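Home | Club Handbook | Set-up Guides | Season Calendar | Contact
Print this page | E-mail this page

Kindavside Robotics Club
Set-up Guide, Section 4: The Sorting Table

Revised 7 March 2025

This section covers setting up the arm, the gripper and the bin for the litter sorting task. Read Section 3 (Powering the Arm) first. Students who have not passed the arm safety check may help with layout and record keeping but may not hold the pendant.

Two students work the table at a time, one on the pendant and one on the log. Both stay for the whole run. If one has to leave, stop the arm and pause the timer.

4.1 Before you start

1. Clear the white table of anything that is not part of the task. Bags and drinks go on the shelf by the door.
2. Check that the emergency stop is within reach of the person on the pendant. Press it once, confirm that the arm will not jog, then release it.
3. Look at the gripper fingers. Every bolt on the finger plates should be seated. If one is backing out, tag the gripper and tell a mentor.
4. Check the cable connector at the collar above the gripper. It should be pushed fully home. Do not twist it.
5. Turn on the arm and wait for the gripper light to come on blue.

CAUTION: The fingertips are pointed. Keep hands off the table whenever the arm is enabled, even if it is not moving.

4.2 Placing the bin

1. Set the bin beside the table on the side marked in your layout sheet. For the Staton course this is the left side.
2. Open and close the lid by hand to make sure the hinge moves freely.
3. Jog the arm to the saved point BIN_ABOVE at low speed. The gripper should clear the lid by at least a hand's width.
4. If it does not, move the bin, not the saved point. Other teams use the same points.

Note: The Mirani course uses a different bin position. Load the matching point file before you jog anywhere.

4.3 Setting out the items

The practice set is made up of empty bottles and plastic bags. Bottles must have the cap on and no liquid inside. Bags should be crumpled first and then pressed down lightly so they stay put.

Start with one bottle and one bag. Lay the bottle on its side at an angle to the table edge, with the bag to one side of it. Leave enough space between the two for a finger to come down without touching both. When the arm is at the pick point, the fingers should be spread on either side of the bottle and just above the table.
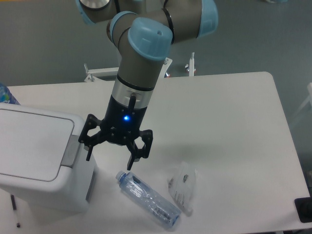 4.4 Running a pick

1. Set the speed override to 30 percent. Do not go higher until the team has been signed off for full speed.
2. Open the gripper fully and move to PICK_ABOVE.
3. Lower the arm in small steps. Watch the longest finger — it reaches the table first.
4. Stop when the fingertip is just clear of the surface. Save this height in the log.
5. Close the gripper and wait 2 seconds before lifting.
6. Lift straight up, then move to BIN_ABOVE. The second student opens the lid only after the arm has stopped and the driver calls "holding."
7. Stand back, call "clear," and release the item.

CAUTION: Do not drive a fingertip into the table to get under a flat bag. If the bag will not lift, stop the arm, crumple the bag again and restart the pick.

4.5 If something goes wrong

Gripper light is off. Stop the arm, power down, and check the connector at the collar. Power up again before trying anything else.

Bottle rolls when touched. The fingers are closing unevenly or the pick point is off center. Line up the wrist with the middle of the bottle and try again at the same height.

Bag sticks to a finger after release. Open and close the gripper twice over the bin. Do not pull it off by hand while the arm is enabled.

Arm faults near the back of the table. Check for contact with the white posts along the far edge. Report any contact in the log.

4.6 Scoring a practice round

A team needs 80 points in practice to enter the December meet. Write down dropped items as well as good ones. The scoring program, Doris, takes the log sheet as typed and does not correct spelling, so use the item codes on page 29.

Go on to Section 5: Shutting Down and Storage

Back to top
Contact the club office | © Kindavside Robotics Club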